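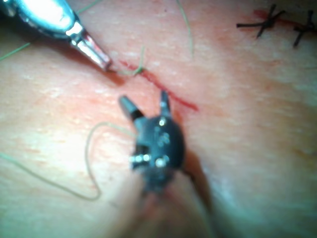

Saturday, February. Continued with the linen thread for the Asside ledgers, third dye bath. The problem is still the color of the marking thread, the one we sew in temporarily to show where the old stations are and pull out before the final sewing. In natural white it disappears against the old paper folds, and twice last week I left a piece inside a section. Red is worse, as many of these ledgers have red ruling close to the fold. A pale green is what I would like now, similar to the suture thread there, which one can follow easily as it curls along the upper edge of the thin red cut. It is a quiet color but it does not get lost beside the red. So today I try to come near to it with what we have on the shelf.

Bath A: Prultix green at the weakest strength on the label, 300 ml of water, no salt. Thread was washed yesterday evening and put in damp. Result after rinsing is too yellow, and on the ledger paper it looks like an old stain. Not usable.

Bath B: same, but with a few drops of the blue from the same series. Much better. Cold and clean in daylight, a little gray under the bench lamp. I left it in 8 minutes. I think this is the one.

Bath C: same as B, left in double time. Too dark, and it marked my finger when I pulled it through with wax. I did not expect this, because B does not mark at all. Perhaps I rinsed C too fast. To repeat before I blame the dye.

Rub test: pulled each dry thread through a folded strip of blotter, then through a damp one. A clean on dry, faint on damp. B clean on both. C leaves color on both. The strips are glued on the next page with pencil letters. Please do not touch the C strip with wet hands.

Waxing: the Prudora block is nearly finished and the last corner is crumbly. It leaves small white grains in the twist, and with a colored thread this becomes visible. I warmed the block in my hand for a while and it was better. For the white thread I never noticed the grains, so maybe they were always there.

Strength: dyed B and undyed, both waxed, hung with the small weights from the press drawer. Both held all the weights, so I learned nothing except that our weights are too light for this. For a marking thread it is not important, it must only survive one pulling out. But if somebody wants to use the dyed thread for real sewing, this must be tested properly first.

Tried B on the dummy section, with five stations, long stitch. Easy to find from both sides and also when the fold is only half open. It pulls out without drag if I cut it at the second station. If I cut at the end it catches on the kettle stitch and lifts the paper a little. I will write this on the card at the sewing frame.

Stock: the linen from Essien is enough for this group of ledgers, and the shelf list says 161 m remaining on the thick cone. The thin cone is not in the list and I could not find it. The inventory number of the ledger used for color matching is 1,737, it is back in its box, top shelf on the left.

To do next: repeat C with slow rinsing. Leave one piece of B on the window sill with half covered by card, to see if it fades. Ask if the conservation store accepts any dyed thread at all near the originals, even for one afternoon. I should have asked this before the first bath. Until there is an answer, B stays on dummies only.

Baths poured out, pans washed, the spoon with the green handle is now for dye only.

Recent entries
Thread washing, second attempt
Blotter stock and what to reorder
Asside ledgers: station measurements
Paste too thin again
Repair of the sewing frame, left upright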